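Chapter 8
Soft Things Are Hard: Cloth and the Two-Finger Grip

Before you read. Fold a T-shirt. Then fold it with two pencils, one in each hand. Write down what went wrong. Keep the note, you'll need it for Section 8.3.

Most of this book so far has been boxes, bottles, blocks. Rigid parts. You know where the far corner is because it's where it was a second ago. Cloth won't do that for you.

This chapter starts with a visit. Open day at Illberg, Saturday, September 5, 2020, clothes-handling demonstration, hand-held grippers, visitors welcome to try. Our notes are short and a bit messy — we left them that way. 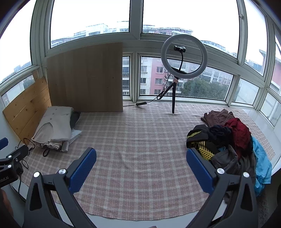

Figure 8.1 Open jaws over the plaid cloth. Folded stack on the left, loose clothes on the right.

First thing you notice is the waiting. Torben Kohlhase ran the session and kept saying slow down. Visitors grab too soon. They close on the top layer only, or on all of them plus the tablecloth. Shiuli Talukder had a go and got a sleeve, lost it, got it again. Selvaraj Mondal asked why not just use a bigger gripper. Good question, see Exercise 3.

Then hems. A hem is thicker than the rest so the fingers have somthing to close on, and it gives you an edge to work from.

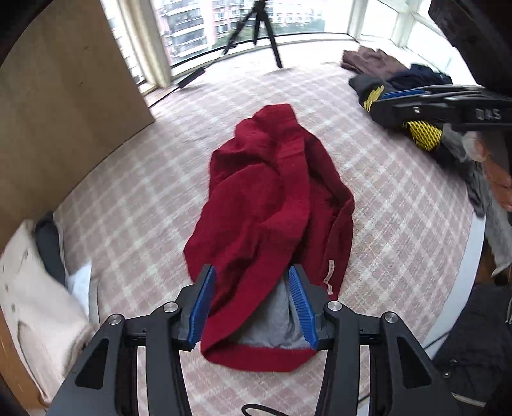 Photo: Nuwan Gunawardena / Samarakoon

Knit is the forgiving case. It bunches, it stretches, a pinch tends to stay a pinch. Woven cotton slides. Kohlhase had people try both, one after the other, and most of them prefered the knit.
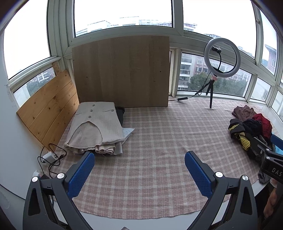 State is the word we'll use for all of this: what the program has to know about an object before it acts. For a box, position and angle, done. For a garment there's no short list. Look at the beige ribbed piece on top of the folded stack — buttons in view, a rough rectangle, you could sketch it. Now the heap across from it, deep red against black, yellow stripes running into a fold. Where does one garment stop? Section 8.1 takes the folded case. Section 8.2 the heap.

Key terms: hem, layer, pinch grasp, state, occlusion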